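Tagle Project Report: Grasp Selection for Mixed Blocks in a Walled Bin
April 2018

Submitted by: Rhea Castillo, Dindo Evangelista, Dexter Baluyot
Project advisor: Consolacion Lagman

1. Purpose

The Tagle project was carried out as the capstone requirement of the automation program. The team was asked to develop a grasp selection program for a KUKA arm that picks rectangular blocks from a bin with sloped walls. The program, named Ceneck, proposes a grasp, ranks it against the alternatives, and records the result of each attempt.

2. Method

Blocks were placed in the bin by hand in 17 starting layouts. Some layouts kept the blocks apart. Others placed them side by side or close to a wall, where the gripper has less room to open. The arm was allowed 2 attempts on a block before the program moved to another. In all, 1744 attempts were logged.
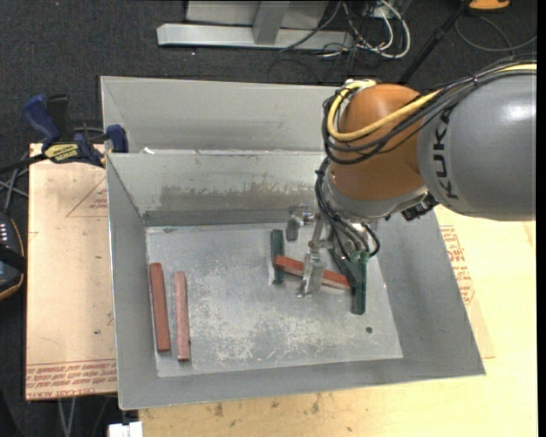 Edgardo Castillo asked at the midterm review whether the program would do better to push a block into open space before trying to close on it. The team had considered this and set it aside for lack of time. The suggestion has been added to the list of future work.

3. Findings

Blocks lying apart from one another presented little difficulty. Most failed attempts took place in the crowded layouts, where one finger came down on a neighboring block. A change to the ranking step, which lowers the score of any grasp with a second block inside the finger path, reduced these failures. Blocks resting against the slope remain a problem.

4. Remaining Work

The team will repeat 6 of the crowded layouts with the revised ranking and submit the complete log to the advisor in June.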